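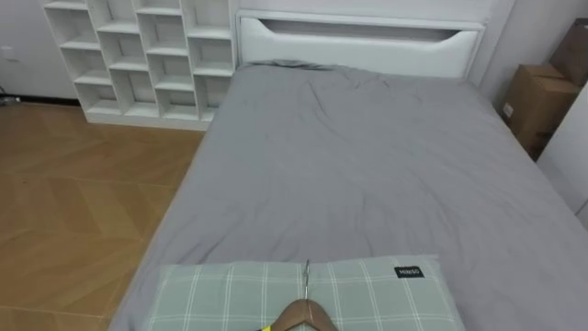

Kit money: where we've got to
2021-05-30

I promised in the last newsletter that I'd write up the equipment plan before the July order goes in, and then I sat on it for a fortnight while the quotes trickled through. Sorry. They're all in now (well, all but one, and I've given up on Clornero ever answering the phone), so make a cup of tea and I'll take you through it.

The short version is that we've got enough for one decent mobile arm this year, and I'd like us to buy one and stop dreaming about two. I know some of you had your hearts set on the pair! I did too. I even had names for them. But when Masanobu Hirose and I sat down with the figures, the second one kept eating everything else - the spare batteries, the cameras, the grippers - and we'd have ended up with two robots and nothing to hang on the end of them.

The work we're buying for is bedrooms. Clothes, hangers, pillows, sheets, getting things off the bed and on to a shelf. It sounds simple until you try writing down what the machine has to be able to do. A mattress gives when you lean on it. A fitted sheet rucks up near the headboard and then your flat surface isn't flat. A hanger is mostly a thin bit of metal and a curve of wood, and it'll lie on a plaid pillow looking very easy to pick up, which for you and me it is. So reach comes first on my list. If the arm has to stretch from the foot of the bed to the far end, the cheapest base on the Oda quote is out, and so is the one with the short column that Tomoyo liked.

Next, grippers. The standard pair that comes with the Fekar arm is good on boxes and cups and pretty hopeless on cloth, so I've put in 337 pounds for a set of soft fingertips and a few spares. Tomoyo Koyama thinks we'll go through them faster than that and she's usually right about things that wear out, so there's a second set pencilled in for the autumn if there's anything left in the pot.

Cameras I've gone back and forth on. A head camera gives you the whole bed in one go, but grey sheets, white walls and white furniture don't offer much contrast, and I'd like a bit of help with depth. We can add a wrist camera for 123 pounds including the bracket. I've put it in. If you think that's extravagant, come and argue with me, but bring something else you'd cut!

Then there's furniture, which I had completely forgotten in the first draft (Masanobu had not). Each practice room wants a bed, some shelving with plenty of open compartments at different heights, and enough floor beside the bed for the base to turn round. Please measure that gap before anybody signs for anything. The Ostow base is a lovely thing but it's 17 centimetres wider than the Oda one, and in a small bedroom you really do feel it. I'd also like a bit of money set aside for bedding in different colours and patterns, and for ordinary hangers in wood, wire and plastic. That's the cheap end of the budget and I suspect it'll teach us the most.

That leaves the service contract, and it's the bit I'm least sure of. Fekar want around 2000 pounds for the first year, covering call-outs but no parts. I've asked whether we can pay by the quarter and drop it if we're not using it. They said they'd look into it. We'll see.

What I need from you is fairly small. If you're going to be running sessions in the autumn, send me your list of objects and the highest shelf you want reached, in centimetres please, with the mattress height next to it. If you've used any of these bases anywhere else, tell me what broke. And if anyone knows a human being at Clornero, do give them a nudge - their lift column was the one I liked best on paper and I'd hate to order without at least seeing a price.

The full sheet is in the shared folder under "July order". The yellow rows are still up for discussion, the green ones I've more or less made my mind up about.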